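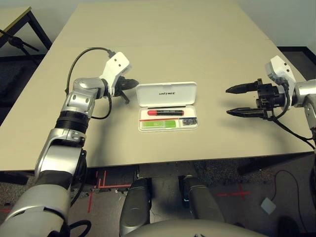
Figure 1. Open white case on the table, with the two arms reaching towards it.

March
Jasmina Hodžić

4. What happens to the word "alleged"

I read all 284 arrest stories twice, the second time with the headlines covered up, and I'd recommend that to anyone with a free fortnight and a strong stomach for radio presenters falling out with taxi drivers. Every story had to name a performer, presenter or musician, and had to come out before the first court hearing. The Dulen paper gave me the most by a long way. Tomoana came next, and Drokovau gave me so few that I've mostly left it out of the comparisons below (it does turn up again in section 5, where the small numbers matter less).

I'd gone in thinking the careful wording would fade as a story got older. You know how it goes: on the first morning somebody "is alleged to have" thrown a drink, and by the weekend they're "the drink-throwing comic". There was some of that, but less than I'd bet on. In 37 stories the headline stated the offence as plain fact while the body text stayed cautious all the way down, and most of those were first-day stories! The reporter had done the job properly and then the headline had gone on top, presumably written by somebody else with a very narrow column to fill.

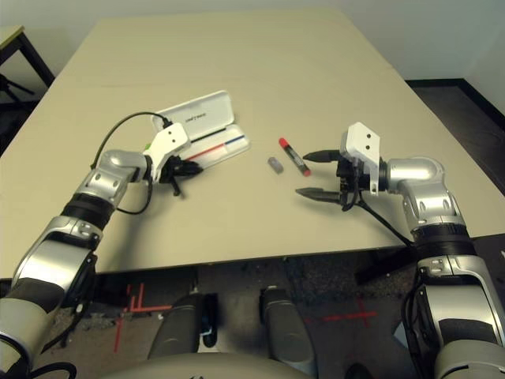 Figure 2. Open white case, red marker and small grey block between the two arms.

The follow-ups behaved differently. Once a story had a nickname it kept it, and the nickname did the accusing. The Rusetti case is the one I keep coming back to. Rusetti was a comedy club, quite a small one, and the row there was between a host and a member of the audience who asked the police for a citizen's arrest. Within a few days the Dulen paper was calling the whole business "the Rusetti attack", in copy that still said "alleged" further down. I counted that as cautious under my original rules, which in hindsight was too kind, so I added a separate code for labels and went back through the lot.

Adding it moved 40 stories out of the cautious pile. I'd put more weight on that than on the headline figure, mainly as the labels get repeated in pieces that have nothing to do with the arrest: an awards preview, a tour date, a review of somebody's autumn panel show. A reader who missed the first report gets the label with no "alleged" anywhere near it.

One thing I couldn't settle is who picks the label. The papers don't say, and I only had the printed text to go on. Agency copy might be part of it. In two stories from Tomoana the wording matched the Dulen version down to a misplaced comma, so something was being passed along, but I can't tell from the page which way it was going. I've left both in the count and marked them in the appendix.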